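当サイトではCookieを使用しています。閲覧を続けると、Cookieの使用に同意したものとみなされます。

布のエピソードだけ姿勢推定が飛ぶ件
2018年3月27日 投稿者:drilholm_k

ハンドグリッパーで集めたデモからSLAMで手先軌道を出しています。机の上の作業ではほぼ問題ないのに、ソファで布を扱うエピソードだけ途中で軌道が飛びます。パイプラインはIsenの標準設定で、特徴点の上限は3000、マスクはグリッパー本体の部分だけです。
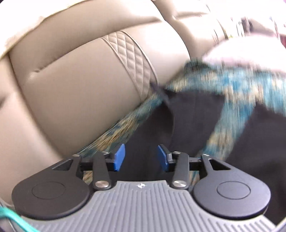
革のソファ上の布。指先は開いた状態

飛ぶのは柄の布が動いている区間が多いです。特徴点の上限を増やせば済む話でしょうか。

mujic_fan
増やしても直らないと思う。革の平らな面からは点がほとんど取れず、コントラストの強い柄に集中しているはず。その布が動けば、推定側はカメラが動いたと解釈する。まず点の分布を描画して確認を。

corrado_g
Corrado Grecoです。同意しません。RANSACで動いている点は外れるので、布だけが原因とは言い切れないです。先にIMUとの時刻ずれを疑います。うちでは2フレームずれていただけで似た飛び方をしました。

mujic_fan
RANSACが効くのは静止点が多数派のとき。近距離で布が画面の広い範囲を占めたら多数派が逆転する。時刻ずれなら机の作業でも崩れるのでは。

corrado_g
机の作業は手の動きが遅いので、ずれが表に出ないだけかもしれません。布は振り上げるように動かしますよね。切り分けるなら、布に触らずに同じ速さでグリッパーだけ動かしたログを取ってください。

drilholm_k
取りました。布に触らない場合は速く動かしても飛びません。時刻合わせもやり直しましたが、差は出ませんでした。点を描画すると、飛ぶ直前のインライアは大半が青緑と金の柄に乗っていました。
背もたれの菱形のステッチからも点は出ますが、似た模様の繰り返しなので隣の菱形と誤対応しているものがあります。

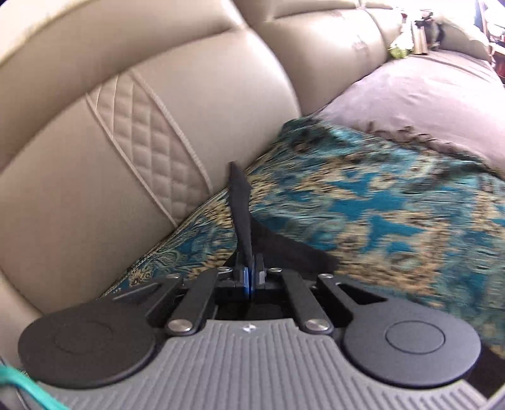
なので今は、奥の背景の点をできるだけ残す方向で考えています。布の領域をセグメンテーションで抜く案も試しましたが、畳まれたときに境界が安定せず、エピソード3631では抜けたり戻ったりを繰り返しました。

grimur_n
セグメンテーションに頼るより、IMUの予測と合わない点の重みを下げるほうが扱いやすいです。Prarkiaのフロントエンドなら点ごとの重みを外から渡せます。あと画像を8×8の格子に区切って、1マスあたりの点数に上限をかけてください。柄への集中はそれでかなり減ります。

mujic_fan
格子は賛成。ただ上限を厳しくすると、革の面からノイズみたいな点を拾い始めるので、検出のしきい値は下げないこと。空のマスは空のままでいい。

corrado_g
触らないログで飛ばないなら時刻ずれの線は薄いですね。そこは引っ込めます。ただし重み付けをIMUに頼るなら、バイアスの初期化は確認してください。開始直後に静止区間がないエピソードだと予測のほうが外れます。

drilholm_k
静止区間は入れていないものが多いです。収録手順に足します。既存分は格子と重み付けで回し直して、直らないものは学習から外すつもりです。

grimur_n
外す前に、飛んだ位置で前後に分割できないか見たほうがいいです。把持の前で切れるなら、前半は接近動作としてまだ使えます。

mujic_fan
分割には反対。飛ぶ少し前から軌道がじわじわずれていることが多いので、使うなら再投影誤差を見て余裕を持って切らないと、ずれた手先位置を学習させることになる。

drilholm_k
では分割は誤差のグラフを見てから判断します。回し直しの結果はこのスレッドに追記します。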